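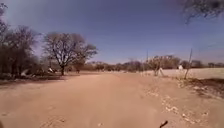 *Fig. 1. Sand road at the Mustico field site, dry season. Bare trees to the left, open grass to the right.*

## Unit 6: Comparing cameras and controllers outdoors

Last unit we stayed inside and everybody's line follower looked great. Now we go out on the sand, and I can't wait, as this is the part of the course where the numbers start to argue with each other!

Keep Fig. 1 next to you while you read. It's a lovely test of a vision system, partly for how little is in it: no lane markings, no signs you could read, no buildings. The sky takes the whole upper half and the road takes the lower half. Before going on, take a pencil and sketch where you'd put the left and right borders of the drivable surface. Then compare with your neighbor. You'll probably agree in the distance and disagree up close, where the left border runs into shade under the trees and the right one turns into a rough bank of soil and dry plants.

### What we're comparing

Two cameras and two controllers, so four pairings.

| | Dukasik controller | Poojary controller |
|---|---|---|
| **Flendis camera, auto exposure** | Pairing A | Pairing B |
| **Flendis camera, fixed exposure** | Pairing C | Pairing D |

(Yes, it's the same camera model twice. For our purposes a camera with different exposure settings is a different camera, and after the lab I think you'll agree.)

The Dukasik controller steers toward a single point far down the road. The Poojary controller looks at the strip of ground close in front and tries to keep equal amounts of road on either side. Both take the same input, a mask that says "road" or "not road" for every pixel, and both put out a steering angle.

### Exposure

Bright sand, a deep blue sky and a dark mass of branches, all in one view. Auto exposure has to pick a winner. With a lot of pale ground in view it tends to turn the brightness down, and the shaded strip on the left can sink so far that the mask treats it as a hole. Fixed exposure gives you the same gray level for the same sand from one frame to the next, which the mask loves, until the light changes and every threshold you set is wrong.

Try this on paper first. A patch of sunlit sand reads 111 at your fixed setting, and your mask calls anything of 100 or more "road." How much darker can the sand get before you lose it? Now do the same for a patch that starts out in tree shade. Most groups find their margin is much thinner than they thought - good, that's the point of doing it before we drive.

### Things that fool the mask

Pale objects are the classic one. The field on the right side of Fig. 1 is a light straw color, in places almost white, and a mask built on brightness alone will happily pour out of the road and across the grass. The band of small pale stones toward the lower right is a different problem. They sit on the road, so they should count as road, yet a texture filter may cut them out and leave a gap.

Then there's the small dark upright shape way off near the scrub. Post? Stump? Somebody standing there? I don't know, and your detector shouldn't claim to either. Give it a third label, "unknown, slow down," and let the controller deal with it. The thin stick at the very bottom deserves a look too: it takes up few pixels, but they're in exactly the rows the Poojary controller cares about most.

### Lab procedure

1. Load the site log and check that it plays on your machine.
2. Run pairings A to D with the default settings. Don't tune yet!
3. For every run, save the mask, the steering angle and the frame time.
4. Change one setting, write down which one, and run all four again.
5. Plot steering angle against frame number, all four pairings on one set of axes.

The log is cut into 36 short clips. Use all of them. It's tempting to keep the pretty ones, and the ugly ones are where you learn something.

### Reading your plots

A jumpy line can come from the camera side or the controller side, and you have the data to tell which. If A and B both jump at the same frame, look at the mask. If only B jumps, look at the Poojary gains - and look at the mask anyway.

Watch for the opposite case as well. A beautifully smooth line may mean the mask froze and the controller is steering on old news. I've been caught by this more than once.

### Hand in

- the combined plot from step 5
- one frame where your best pairing fails, with a short paragraph on why
- your edge sketch on Fig. 1, unchanged from the start of class

Reading for next time: Chapter 2, the section on white balance. Bring your sketches, we'll lay them on top of each other.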